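Tribunes | 64 partages | 51 commentaires
Par la rédaction, avril

Rendez-nous les pièces détachées

J'ai gardé pendant longtemps une commode Plovach dont un tiroir refusait de fermer. La glissière de gauche avait perdu une petite butée en plastique, de la taille d'un pois chiche. Le reste était en bon état. J'ai écrit au fabricant. On m'a répondu que la pièce n'était pas vendue séparément, que le modèle avait quitté le catalogue et que je pouvais bénéficier d'une remise sur la gamme suivante. J'ai demandé si la butée de la nouvelle gamme convenait à l'ancienne. Je n'ai jamais eu de réponse.

Mon cas est banal. On parle beaucoup de la réparation des téléphones et des lave-linge, avec raison, et très peu de celle des meubles. Or un meuble, c'est lourd, ça prend de la place en déchetterie et ça voyage mal. On en jette pour une vis à pas particulier ou une charnière introuvable.

Le discours habituel accuse l'acheteur : il voudrait du neuf, il se lasserait vite. Je n'y crois qu'à moitié. Les gens que je connais gardent leurs meubles tant qu'ils tiennent debout. Ils les repeignent et les déménagent à bout de bras dans des cages d'escalier trop étroites. Ils s'en séparent quand un élément casse et que le remplacer demande plus d'efforts que d'en racheter un.

Gajdoš, petite maison qui fabrique des bureaux et des caissons, fait autrement. Sa liste de pièces tient dans un cahier : 1 975 références, avec pour chacune le prix, la cote et les modèles compatibles. Les plus anciennes ont environ 54 ans. Le cahier est laid, mal mis en page, et il rend plus de services qu'un site entier de photos d'ambiance. On commande une glissière, on reçoit une glissière.

On m'objectera le coût du stockage. Il existe. Mais une bonne part du problème vient de ce que chaque collection change de quincaillerie sans motif sérieux. Chez Zirkik, deux caissons de même largeur, sortis à peu d'intervalle, n'acceptent pas les mêmes rails. L'acheteur ne le voit pas en magasin – il le découvre le jour où il démonte.

Le tiroir est le meilleur révélateur. Il supporte du poids, on le tire de travers, on le pousse du genou. Les façades lisses et claires qui plaisent tant aujourd'hui ne disent rien de ce qui se passe derrière.

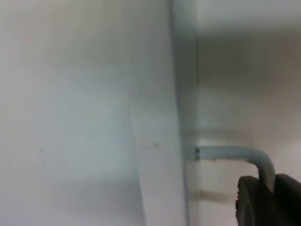
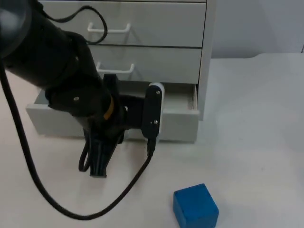

Je propose donc une règle simple : que tout meuble à partie mobile porte, gravée à un endroit accessible, la référence de ses glissières et de ses charnières. Pas une étiquette, qui se décolle. Et que le fabricant s'engage par écrit sur une durée de fourniture, qu'il choisirait librement mais qu'il devrait afficher à côté du prix. Celui qui s'engage sur deux ans assumerait ses deux ans.

La ressourcerie de Lerkthorpe a déjà commencé par l'autre bout. On y démonte les meubles irrécupérables, on trie la quincaillerie par marque et on la revend au détail. C'est là que j'ai fini par trouver ma butée, au fond d'un bac, avec une poignée de taquets d'étagère dont je n'avais aucun besoin et que j'ai pris aussi. La commode ferme. Je n'ai toujours rien reçu de Plovach, à part le catalogue.

Recevez nos tribunes par courriel. Vous pouvez vous désinscrire à tout moment.
Ce site utilise des cookies pour mesurer son audience. Accepter | Refuser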